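Making the Bed, With a Little Help From the Lab

I have tucked in more sheets than I care to count, so I was tickled when the Rostlow project put out its bed-making study and it had something to teach me. They recorded 532 short sessions of people doing bedroom chores with hand-held grippers, then trained a robot on them - and the sheets gave it far more trouble than the pillows did.

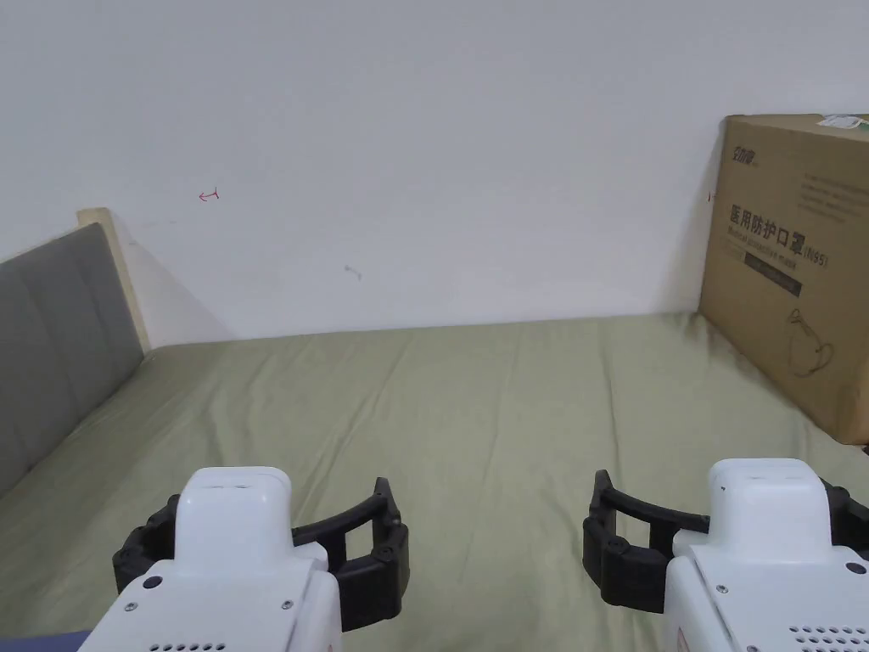 What helped most was the order of work. When the people started at the headboard and smoothed toward the foot, the robot learned the job from 304 sessions. When everyone went their own way, it needed all 532 and still left ridges. I've tried it at home on my old fitted sheets and it does save fussing!

So: hook the two head corners first, pull gently along the sides, and leave the middle wrinkles for the very end. Use flat palms if you can, though the grippers managed with fingertips. Sheets straight from the dryer smooth out quickest - I do mine on Wednesday, before supper.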